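Tendis 양팔 탁상 작업 셀

제품 안내 > 협동 작업 장비 > 양팔 셀
공개 시연 및 방문 상담 접수 중

제품 개요

Tendis는 탁상 위의 소형 물품을 두 대의 로봇 팔로 다루는 작업 셀이다. 작업대와 프레임, 좌우 팔, 그리퍼, 손목 카메라, 고정 카메라를 한 세트로 공급한다. 연구실, 교육 기관, 소량 다품종 포장 공정의 사전 검증용으로 설계되었으며 양산 라인에 직접 투입하는 장비는 아니다. 제어 소프트웨어는 Dastow를 사용한다. 국내 공급과 설치, 방문 시연은 Stetsiuk에서 담당한다.

본 페이지는 구매 검토자와 시연 방문 예정자를 위한 자료이다. 기구 도면과 통신 사양서는 상담 접수 후 별도로 송부한다.

구성

작업대: 집성목 상판. 상판 둘레를 검정색 알루미늄 프로파일 프레임이 감싸며, 팔의 베이스는 이 프레임에 고정한다. 상판에는 구멍을 뚫지 않는다. 베이스 위치를 옮길 때는 고정부를 풀고 레일을 따라 이동한 뒤 다시 체결한다. 이동 후에는 반드시 좌표 보정을 다시 실시한다.

로봇 팔: 좌우 마주보기 배치. 두 팔의 작업 영역은 상판 중앙에서 겹친다. 겹침 영역에서는 Dastow의 간섭 감시 기능이 기본으로 켜져 있으며, 사용자 계정에서는 해제할 수 없다.

그리퍼: 두 손가락 평행 방식. 손가락은 교체형이며 기본 손가락 외에 가는 물체용과 판재용을 선택할 수 있다. 교체에는 육각 렌치 하나가 필요하다.

카메라: 고정 카메라는 작업대 전체를, 손목 카메라는 손가락 끝과 그 앞의 상판을 잡는다. 두 영상은 Dastow에서 같은 시간축으로 기록된다.

주요 사양

최대 개폐 폭: 78 mm
기본 세트 카메라 수: 3대
제어 캐비닛 공급 전압: 직류 48 V
표준 납기: 발주 확정 후 19일
운용 인원: 1인
설치 바닥: 평탄한 실내 바닥. 바퀴 달린 받침 위에는 설치하지 않는다.

시연 과제: 필기구와 필통

방문 시연의 기본 과제는 필기구 정리이다. 연필과 펜, 가위, 뚜껑이 있는 투명 필통을 사용한다. 펜처럼 가늘고 구르기 쉬운 물체는 파지 위치가 조금만 어긋나도 손가락 사이에서 회전한다. 가위는 손잡이와 날의 두께가 달라 접근 방향에 따라 결과가 갈린다. 필통은 투명한 몸체가 깊이 추정을 어렵게 한다. 세 가지 모두 구매 검토 단계에서 문의가 잦은 조건이므로 한 과제로 묶었다.

작업대에는 탁상용 스탠드도 함께 둔다. 스탠드는 정리 대상이 아니며, 팔이 피해야 하는 물체로 등록한다. 높이가 있는 물체가 남아 있는 상태에서 경로가 어떻게 바뀌는지 확인하려는 방문자는 시작 전에 위치 변경을 요청할 수 있다. 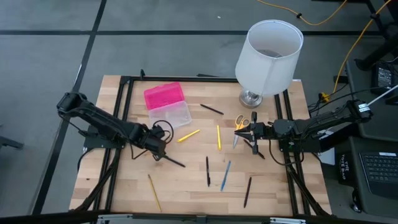
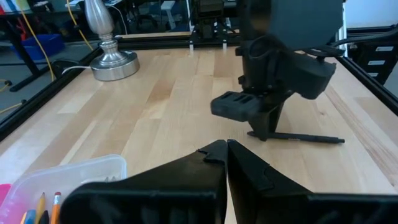
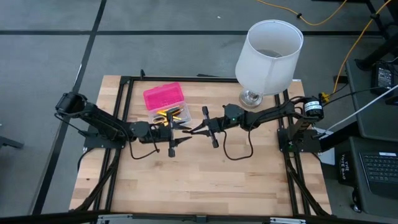

필기구 정리 과제의 작업대. 첫 번째와 세 번째는 고정 카메라, 두 번째는 손목 카메라 화면.

시연 진행 순서

1. 안전 안내. 비상 정지 버튼의 위치를 확인하고 방문자 전원이 바닥 표시선 밖에 선다.
2. 기준 자세 확인. 양팔을 기준 자세로 보내고 관절 오차를 화면에 표시한다.
3. 물체 배치. 방문자가 직접 배치할 수 있다. 상판 가장자리의 프레임에 걸치는 배치는 제외한다.
4. 자동 실행. 담당자는 개입하지 않는다. 파지에 실패한 경우 재시도 횟수는 Dastow 설정값을 따른다.
5. 원격 조작 실행. 같은 배치를 사람이 조작하여 비교한다. 희망하는 방문자는 보조 조작기를 사용할 수 있다.
6. 기록 확인. 카메라 영상과 관절 위치, 그리퍼 개폐값을 나란히 재생한다.

4번과 5번은 순서를 바꿀 수 있다. 방문자가 가져온 물체로 진행하는 경우에는 3번 이전에 담당자가 무게와 표면 상태를 점검한다. 액체가 든 용기, 날이 노출된 칼, 유리 파편 위험이 있는 물체는 받지 않는다.

양팔 동작 관련 참고 사항

한 팔이 물체를 누르거나 잡고 있는 동안 다른 팔이 접근하는 동작은 단일 팔 동작보다 느리다. 겹침 영역 안에서는 두 팔의 속도 상한이 자동으로 낮아지며, 이 상한은 관리자 계정에서 조정한다. 시연장에서는 출하 시 설정값을 그대로 사용한다.

손목 케이블은 관절 회전에 필요한 여유 길이를 두고 고리 모양으로 배선한다. 여유를 줄여 묶으면 손목 회전 끝단에서 커넥터에 하중이 걸린다. 설치 후 임의로 케이블 타이를 추가하지 않는다. 프레임을 따라 내려가는 배선은 고정 클립으로 정리할 수 있다.

손목 카메라 화면에는 자기 그리퍼의 손가락이 항상 들어온다. 손가락을 다른 형상으로 교체한 뒤에는 가림 영역 마스크를 다시 생성한다. 이 절차를 생략하면 손가락의 일부가 물체로 인식될 수 있다.

조명 조건은 따로 지정하지 않는다. 다만 금속 광택이 있는 물체나 투명 용기는 천장 조명의 반사에 영향을 받으므로, 검증 결과를 현장에 적용할 때는 현장의 조명에서 같은 과제를 한 번 더 실행할 것을 권장한다.

선택 품목

Dondness 손가락 세트: 가는 물체용, 판재용. 기본 손가락과 체결부가 같다.
보조 조작기: 원격 조작용. 좌우 한 쌍 단위로 공급한다.
상판 교체품: 기본 상판과 같은 규격. 표면 긁힘이 심한 경우 상판만 교체한다.
연장 레일: 베이스 이동 범위를 넓힐 때 사용한다. 기존 프레임 치수에 따라 장착이 제한될 수 있다.

방문 및 문의

공개 시연은 11월 중 Stetsiuk 시연장에서 진행한다. 개별 방문은 상담 양식으로 접수하며, 다루려는 물체의 사진과 치수를 함께 제출하면 손가락 선정에 반영한다. 시연장 내 촬영은 가능하나 제어 화면의 설정 메뉴는 촬영 대상에서 제외한다. 기록 파일은 요청 시 방문 종료 후 제공한다.

견적서에는 설치비와 초기 교육이 포함된다. 운송비는 지역에 따라 별도로 산정한다.

페이지 최종 수정: 2020-11-18

관련 자료: 설치 공간 점검표 | Dastow 계정 권한 안내 | 손가락 교체 절차 | 시연 신청 양식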